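We use cookies to remember your region and measurement units. Accept | Manage settings

About Genero

Last updated 14th January by the Genero office

Genero plans and fits storage for domestic and small commercial kitchens. The company works from a single site in Jurstead, with a drawing office on the upper floor and a cutting shop below it. We take on new kitchens, partial refits, and replacement of doors, shelves and hardware in existing cabinets.

The business began as a repair service for hinges and drawer runners. Repair is still a regular part of the schedule, and we keep spares for most of the fittings we have installed. Planning work was added when customers asked for layouts before ordering parts. The two sides of the company now share one job number system, so a repair call can be checked against the original drawing.

How a project runs

A project starts with a site survey. We measure walls, floor level, window reveals, pipe runs and outlet positions, and we record the swing of every door that opens into the room. Measurements are taken in inches and converted in the drawing office. Walls are measured at three heights. If the readings differ, the smallest one is used for cabinet widths and the gap is closed with a scribed filler.

Our default counter height is 36 inches. It can be raised or lowered at the survey stage without a change to the quoted price. After the cutting list has been released, a height change is treated as a new order.

The survey is followed by a storage list. The customer writes down what has to be kept in the room and how often each item is used. Heavy items are assigned to base drawers, daily items to the zone between hip and eye level, and seasonal items to the top row. Shelf spacing is set from this list - we do not use a fixed pitch. Drawings are then issued for comment, and two rounds of changes are included. 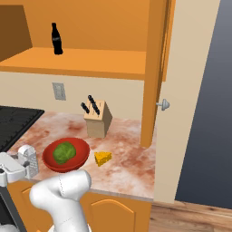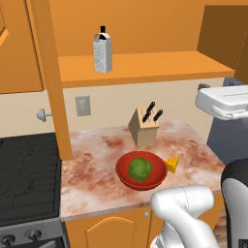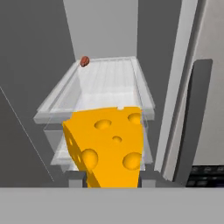
Kitchen renderings. First: upper cabinet shelf with bottle. Second: countertop with lettuce and cheese. Third: cheese wedge and clear container.

Workshop and fitting

Panels are cut, edged and drilled in Jurstead. Hardware is packed by cabinet number, and each carton carries a copy of the relevant drawing. Lead time from approved drawing to delivery is roughly 51 days. Fitting is done by our own crews inside the delivery area. Outside it, cabinets are supplied assembled for installation by the customer's contractor.

Grarkero is our shelf and divider system. It is sold separately and can be added to cabinets from other makers if the internal depth is at least 11 inches. The Lazăr showroom holds a full set of Grarkero parts, along with door samples and working drawer units.

The drawing office closes for one week in April for stock and software maintenance. Survey bookings made during that week are confirmed when the office reopens.

Contact: Genero, Jurstead - drawing office, repairs, Lazăr showroom
© Genero. All rights reserved.
Back to top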